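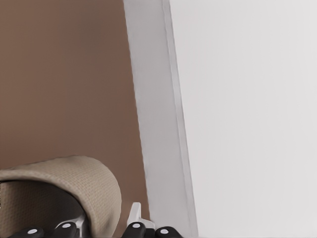
Figure 2. A rendered interior: brown wall and pale vertical panel.

Most of the undecided voters in Vergara, one respondent told us, had made up their minds well before the endorsements came out and saw no reason to say so to a pollster. Other respondents in the district gave similar answers. We therefore treat "undecided" in the first wave as a reporting category and make no claim about actual preference.

The survey reached 1,019 registered voters in Vergara and Ornavon. Of these, 400 were interviewed again after the mayor of Ornavon withdrew from the race and backed a former rival. Support for the rival rose by 2 points in Vergara and by 15 points in Ornavon, where the mayor's party has most of its local offices. The difference holds when we control for age and past turnout.

Jotwood was left out of the second wave. Its council seats were not contested in September, and few voters there could name either candidate. Results by neighborhood are given in the next section.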